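Washing soda, baking soda, and the month I finally learned the difference

I have been making my own laundry powder for two years now, and for most of that time I could not have told you what was in it. I mean, I could have read you the names off the boxes. But if you had asked me what washing soda is, I'd have said "it's like baking soda but for washing," and then changed the subject.

So this November I got out a notebook, borrowed a high school chemistry book from the library, and decided to find out. I am not a chemist (I got a C and I earned every bit of it), so if you are one, please be gentle in the comments.

Let's start with baking soda, the friendly one. It's sodium bicarbonate, NaHCO3. One sodium, one hydrogen, one carbon, three oxygens. It's mild, you can put it in pancakes, and if you dissolve it in water the water goes just slightly alkaline, a bit over 8 on the pH scale. Washing soda is sodium carbonate, Na2CO3. Two sodiums, no hydrogen. On paper that looks like a typo's worth of difference! In a bucket it is a very different animal. A decent solution of washing soda gets up around pH 11, and it will dry your hands out in a hurry and strip the shine off aluminum. I learned the aluminum part with my good stockpot, before the notebook, and I don't want to talk about it.

The bit I loved is that you can turn one into the other in your oven. Spread baking soda on a baking sheet (not aluminum, see above), heat it to 400 degrees Fahrenheit for an hour or so, stir it now and then, and it gives off water and carbon dioxide and what stays behind is sodium carbonate. Two NaHCO3 go in, one Na2CO3 comes out, plus one water and one CO2. I weighed mine. The book says you should lose a bit over a third of the weight, and my batch did, or close enough that I ran into the other room to tell the dog. The powder looks different too. Baking soda is silky and kind of squeaks, and the baked stuff is duller and a little gritty.

Then there's the water thing, which confused me for a whole evening. Washing soda from the store isn't always the same substance as the stuff from the oven. Sodium carbonate likes to hang on to water molecules as it crystallizes. There's a version with ten waters attached to every unit, the big clear crystals your great-grandmother would have called sal soda, and there's a version with one, and a version with none. They're all sold under more or less the same name. The ten-water kind is more than half water by weight! So if a recipe was written for the crystals and you use the dry powder, you are putting in well over twice as much soda as the author meant.

I went back to my old recipe with that in mind. It came from a photocopied sheet and it says "6 cups Hekis crystals." I've never seen Hekis for sale anywhere and I'd been cheerfully swapping in 6 cups of Josetti, which is a dry powder. No wonder the towels felt like that.

I rewrote the whole thing by weight and ran the new powder on an ordinary load of brights, cold water, nothing special added.

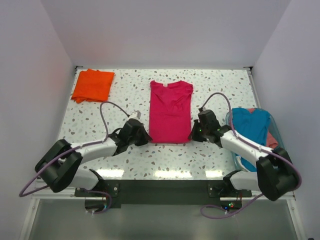
Orange and pink, folded and ready to go back in the drawer.

Now, what does the soda do in there? Mostly two jobs. The first is hard water. Mine is terrible, and the kettle would back me up on this. Hard water has calcium and magnesium ions floating around in it, and they grab onto soap and make scum. Drop in some carbonate and the calcium pairs up with that instead and falls out as calcium carbonate, CaCO3, which is chalk. Same stuff as limestone, same stuff as eggshells (mostly). You can watch it happen in a glass jar. I stirred a spoonful of Josetti into warm tap water and it went cloudy in front of me, then I did the same with distilled water from the drugstore and it stayed clear. I've made exactly that much chalk in my life and I'm very proud of it.

The second job is the alkalinity, which helps with grease. Fats are made of fatty acids hooked onto glycerol, and some of the grease on clothes has free fatty acids in it already, from skin. Those react with the alkali and turn into, well, soap. I had no idea! It's a small amount and I wouldn't want to rely on it, but I keep thinking about it while I load the machine.

Which brings me to the borax question, because somebody always asks. I dropped it. Borax is a different compound altogether, sodium borate, with boron in the middle where you'd have carbon in the carbonate, and it's a decent buffer, meaning it holds the pH fairly steady around 9. But I had a half-used box of Flamex that I was only putting in out of habit, and once I did the recipe by weight I couldn't tell any difference without it. Your water might disagree with mine.

A few people wrote in after my last post about vinegar, and I have to eat some words there. I used to put washing soda in the drum and vinegar in the rinse cup and feel terribly clever. In the rinse it's fine, or at least harmless in my machine. But please don't mix them together in a bottle as an "all-purpose cleaner." Vinegar is acetic acid in water, the soda is a base, they fizz away like mad, and what you have at the end is sodium acetate in water. The fizz is carbon dioxide leaving. I used to think the fizz was the cleaning.

Also, and I'm saying this in my serious voice, washing soda is not food. Label the jar. Mine is an old Zeman coffee tin with WASHING SODA DO NOT EAT in marker on the lid and both sides, and it lives on a different floor from the flour. Wear gloves if you're scooping a lot of it, and don't lean over the bowl and breathe in while you pour, which I did, and sneezed for ten minutes.

Cost, for those who keep track of such things: I don't really. I did weigh everything I bought over the past year, and it came to 3,510 grams of soda of one kind or another, which got me through 74 loads. That includes the spilled bag in the garage and the stuff I baked, so don't use it to plan your shopping.

Next up I want to try growing the ten-water crystals. You dissolve as much soda as you can in hot water, let it cool somewhere chilly, and they're supposed to come out clear as glass and then go powdery and white on the outside when they sit in dry air and lose their water. The chemistry book calls that efflorescence, and it has a drawing. I've got a jar picked out and a spot on the basement windowsill, and I'll put up pictures if anything grows.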